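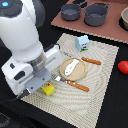
Setting a place for a small child is easier if you work from the mat up. These steps are for a play table or a low shelf where kids practice with pretend food, and they carry over to dinner later on. Start with a woven placemat, a round plate with a raised rim, and one piece of pretend food. The small blue milk carton goes on the mat too, up above the plate, where a cup would be at a real meal.

What you need

A placemat
A plate
A fork and a table knife with wooden handles
A toy milk carton
Pretend food, one piece per plate

Step 1. Lay the mat

Put the mat down first and smooth it from the center out. A dark tabletop helps, as the edges of a pale mat show up well against it. If a corner curls, roll it the other way and leave it under a book overnight.

Step 2. Plate and food

Set the plate in the middle of the mat. Leave enough room on each side for a hand.
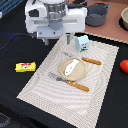
Step 3. Fork and knife

The fork goes on the left and the knife on the right, blade toward the plate. Keep both clear of the rim - a fork caught under the plate will tip it when a child picks it up. Children under 3 can skip the knife.
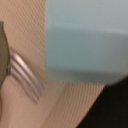

If your mat has a ribbed weave, lay the fork down flat and let go of it. Pushing it along the cloth drags the tines and pulls up threads. Munther Awad at the Hepburn playgroup has the children say "fork, plate, knife" as they go, and most have it by January.

Step 4. The carton

Stand the carton last. Turn the printed side toward the child.

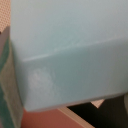 Painted toys pick up scuffs at the corners first. Wipe them with a damp cloth and a drop of dish soap, then dry them right away. Don't soak wooden plates or handles.

Putting it away

Clear in reverse: carton, fork and knife, plate, mat. Store the mats flat. We keep 12 in a drawer at Etcombe with the plates stacked on top.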